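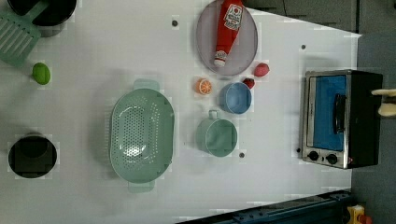 Rukow Bench Rules, second edition

A wall chart, 50 wipe-clean cards and a logbook for anyone running a robot arm over a tabletop. We love this set, and the new edition is much better laid out than the first!

What's in it

The chart carries 12 house rules in large type. They cover who may stand near the arm, where the stop button lives, how fast the arm may go while someone is resetting the table, and what to do when it stalls with something in its grip (hands off, stop, then release from the controls). The cards take one task each – fruit to bowl, mug to tray, spatula to pot – with space for the start layout, the speed limit and the name of whoever is on the stop button.

Our favourite part is the section on props. Toy food is light and forgiving, so it suits early grasping work, but the rules still ask you to check every piece for cracks before a session and to agree what counts as a finished task. Is a banana over the rim of the bowl a success, or must it be let go inside? Write it on the card before you start.
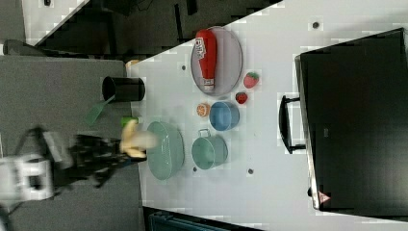

Yupin Saithong wrote to us that the release rule was the one her team argued over most, and asked whether the cards could have a box for near misses as well as drops. They now do! It's on the back, under the speed limit.

Size and fit

The chart is A2 and folds to A4. Cards are A6 and fit the Paisan ring binder, though not the older Jusach one (the holes are too close together). The logbook has 100 pages. Use a dry-wipe pen on the cards, never a permanent one.

The set sits alongside your own risk assessment and the arm maker's manual. If the manual is stricter than the chart, follow the manual.

Spare cards are sold in packs of 9.

We use cookies to remember your basket and see which pages get read. Accept all | Manage choices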